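How to File a Claim When a Store You Bought From Goes Under

I learned how to do this the annoying way. Last August I had $548 sitting with Hullard, the kitchen and home store, as a deposit on a cabinet order, and then I got an email saying they'd filed for bankruptcy. I'd never read a court notice in my life! It took me a few evenings and one very patient friend (thank you, Theresia) to work out what to do, so I wrote it all down.

One thing before you start. I'm a customer who's been through it, and I'm not a lawyer. If you're owed thousands, or you were a supplier, go talk to one. All of this is for the US.

Step 1. Find out which kind of bankruptcy it is

Look for the chapter number in the notice. Chapter 11 usually means the company is trying to keep going while it sorts out its debts, and stores may stay open. Chapter 7 means it's being shut down and sold off. If it's Chapter 11, call the store first and ask if they're still honoring orders and deposits. Sometimes the judge lets them, and then you may not need a claim at all.

Step 2. Try your card company

If you paid by credit card and your stuff never came, call the number on the back of the card and ask to dispute the charge. Do this right away – there are time limits, and they don't stop for the court case. I'd paid by check, so no luck for me, but Rocío Painemal from my old job had a lamp on order from the same place and got her money back this way.

Step 3. Get your paperwork together

You want the receipt or order confirmation, proof that you paid, and any emails where they promised you a delivery date. Gift card? Take a picture of both sides. I put everything in one folder on my laptop and also printed it, which was overkill but made me feel better.

Step 4. Find the claims page

Big cases normally have a claims agent, a company that runs a website for all the paperwork. The address should be in your notice. Type it in yourself and skip any links in random emails, because scammers love a bankruptcy. Filing a claim is free. Anybody asking for a fee to "release" your refund is lying to you.

Step 5. Fill in the proof of claim

The form is called Official Form 410 and it's shorter than it looks. Put your name and address exactly the way you want them on a check. For the amount, write what you're owed on the day the company filed, and leave out anything for your time and trouble (I was tempted).

Then look for the part about priority claims. Deposits for personal or household goods you never received can get paid ahead of a lot of other debts, up to a limit. I nearly skipped that box, and Theresia Plattner made me go back and check it!

Step 6. Send it before the bar date

The bar date is just the deadline. Miss it and you'll probably get nothing. File online if you can and save the confirmation page. If you mail it, pay for tracking, and send copies – keep the originals at home.

Step 7. Wait, and keep your address current

It can take months, or years. If you move, tell the claims agent. You may get only part of your money, so don't spend it yet.
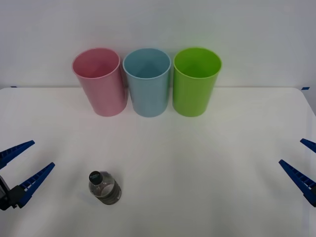

Three plastic cups at the back of a white table.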